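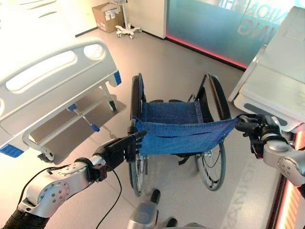

图7-1 双臂机器人正握住轮椅两侧,蓝色布面坐垫在两手之间,旁边是病床

第七章 病房辅助机器人的选型与试用

前面六章,我们把机械臂、灵巧手、传感器一样一样拆开来讲,有的同学大概已经等得不耐烦了:这些东西拼在一起,究竟能给病房里的护士帮上什么忙?这一章就来聊这件事。不过我们换一个位置坐,请大家暂时放下工程师的身份,把自己当成医院设备科里那个要在采购单上签字的人。桌上摆着厂家的宣传册,电话那头的销售非常热情,而护士长只问一句话:“它会不会展轮椅?”

可别小看展轮椅!折叠轮椅是病房里再普通不过的用具,人来做,两手一分、往下一压,也就过去了。交给机器来做,却要同时照顾到好几样东西:车架是硬的,坐垫是软的,轮子还会自己滚;两只手用力稍有先后,整把椅子就要歪到一边去。所以本章选它作为贯穿始终的任务,后面各节的讨论都会绕回到它身上。

本章讨论的产品叫 Lilau,是 Pretudau 公司面向护理场所推出的双臂辅助套件,由主机、一对可更换的末端和一套任务软件组成。编者之所以愿意花一整章的篇幅讲它,倒不是因为它样样都好(它的毛病,7.4节会老老实实地数给大家听),而是因为它的报价方式、验收条款和售后安排都很典型,读懂了这一份,再去读别家的方案,心里就有底了。

先说报价。基础套件不含末端,末端要另选;任务软件按年收费,轮椅、床栏、床边柜各算一个任务包。初次采购的单位常常只看主机的价钱,到了第二年续费时才吃一惊。7.2节附有一张完整的费用表,请大家务必自己动手算一遍,把培训的工时也算进去。 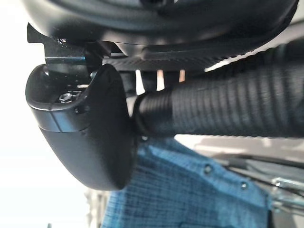

再说末端。机器人和人打交道,最后总是落在那几根手指上。病房里的物件多半裹着布:被子、枕套、病号服、轮椅的坐垫。布料会滑,会皱,会把扣子和边角藏起来,手指捏得太紧要扯坏,捏得太松又等于没捏。选末端的时候,请各位不要只看说明书上的最大夹持力,还要问一问最小稳定夹持力是多少、指面能不能擦拭消毒、线缆和软管走在哪一侧、会不会挂住衣物。这几个问题问出口,对面的销售工程师往往就会坐直一些了。

为写这一章,我们请教了长期从事康复设备评估的 Ekrem Yalçınkaya。他给 Lilau 排过33个试用项目,从靠近病床到扶住车架都有,每一项都写明起始状态、允许的人工干预和停止条件。他在来信里写道:“演示成功一次,说明它能做;我要知道的是星期一早上,床边堆满东西的时候,它还肯不肯做。”这句话编者很喜欢,建议抄在笔记本的扉页上。

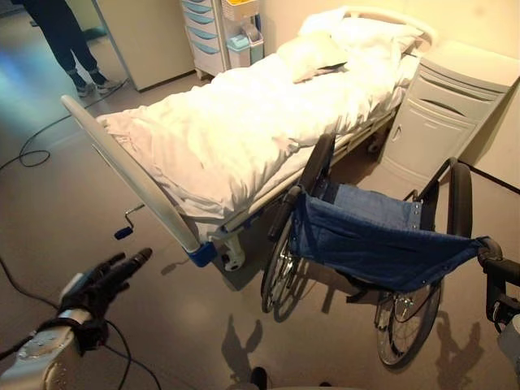

试用场地的布置也值得多说几句。有些单位图省事,找一间大会议室,把轮椅往正中间一放就开始测,这样得来的数据好看是好看,用处却不大。床与轮椅之间留多宽,床尾的摇把朝哪边,地上有没有线缆,窗边的光会不会在地面上拖出长长的影子,都会影响机器人的判断。7.3节给出了一份场地检查单,共14条,同学们可以带着它到实训病房里走一走,边走边勾,遇到拿不准的地方就蹲下来看看,别怕麻烦。

学完本章,希望大家能读懂一份护理机器人的配置单,能为一项具体的病房任务写出试用方案,也能心平气和地同厂家谈验收。需要预先温习的是第三章的双臂协调和第五章的柔性物体抓取,尤其是第五章末尾关于布料边缘的那几页。

7.1 从护士长的问题开始

采购需求应当由使用的人来提。请先读下面这段病区的需求记录,一边读一边把其中的动词圈出来:“下午要送病人去做检查,轮椅收在墙边,须先推到床侧,展开,固定刹车,再把踏板翻下。”圈好之后,给每个动词配上一个可以观察的完成标志,比如“展开”,就要说明坐垫撑到什么程度才算数。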